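The Trouble with the Free Afternoon Gig

Every December the same email goes round to the bands in Brelville. A venue wants live music for its slow afternoons, there is no fee as such, but there is "great exposure" and a meal. This year the email came from the Griltenen, which has a good wooden floor, a decent piano and a bar that does very well out of people who have been dancing for an hour. I play second trumpet in an eight-piece swing outfit, and I have now read the thing several times looking for the part where the musicians come out ahead. I haven't found it.

The pitch leans hard on a number. The Griltenen says its mailing list has 3,000 names on it, and that every band on the afternoon program gets a mention. I'd like to know how many of those people open the mail, and how many of the ones who open it have ever gone on to hire a band for a wedding or buy a record. We played there twice last spring. The room was full, the dancers were lovely, and we got no bookings out of it at all. What we got was a request to come back on the same terms.

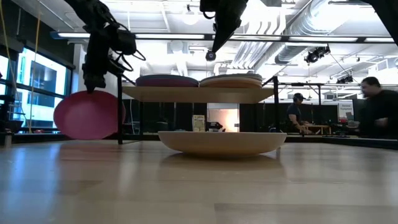

Then there is the meal, which always turns up in these offers as if it settled the matter. Between eight players it's a sandwich each and a share of the potato salad, eaten standing up between sets with a mouthpiece in your pocket. I like potato salad. But a sound engineer gets an invoice paid, the bar staff get wages, and the band gets handed a plate. It can be a nice pink plate or a plain cream one, and it still won't cover gas and parking for a bass player who lives an hour out of town.

I know the usual answer. Music is supposed to be fun, most of us have day jobs, and if we won't do it somebody else will. All three are true and I don't see that any of them is an argument. Plenty of people enjoy their work and expect to be paid for it. As for somebody else doing it, yes, they will, and they'll mostly be younger than us and worse off, and after a year or so of free afternoons they'll find it very hard to ask the same room for money.

The defenders also like to point to the Tapia, across the river, which started out with unpaid Sunday-style sessions and now pays a proper fee in the evenings. I've played the Tapia and I'm glad it exists. What gets left out is that it began paying when it started charging at the door. The free sessions ran for years before that and could have run for years more. Dancers will hand over a few dollars for a live band if you ask them. Very few rooms in this town have asked.
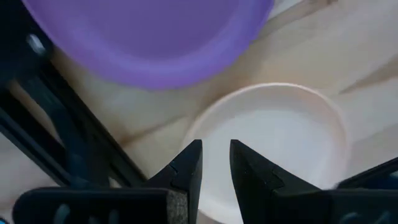 So I'd be in favor of asking. Put a small charge on the door, or pass something round at the break, and tell the dancers plainly that it goes to the players. If the room isn't willing to try that, it could at least put the bar takings for one afternoon next to the takings for an afternoon with a playlist on, and show us both. I suspect I know why that hasn't been offered.

I should be fair about one thing. A benefit is different, and so is a jam session where anybody can sit in and the tunes fall apart halfway through. We'll be doing the Jurkorside benefit again and I wouldn't dream of sending a bill - people there are giving up their time on all sides, and the money goes where they say it goes. A business selling drinks to a full dance floor is another matter.

Our band took a vote on the Griltenen and it was closer than I expected. The reeds wanted to play. The rhythm section, who carry the heavy stuff up the back stairs, did not. For now we've written back with a price, a modest one, and an offer to split the door if they'd rather do it that way. We haven't had a reply.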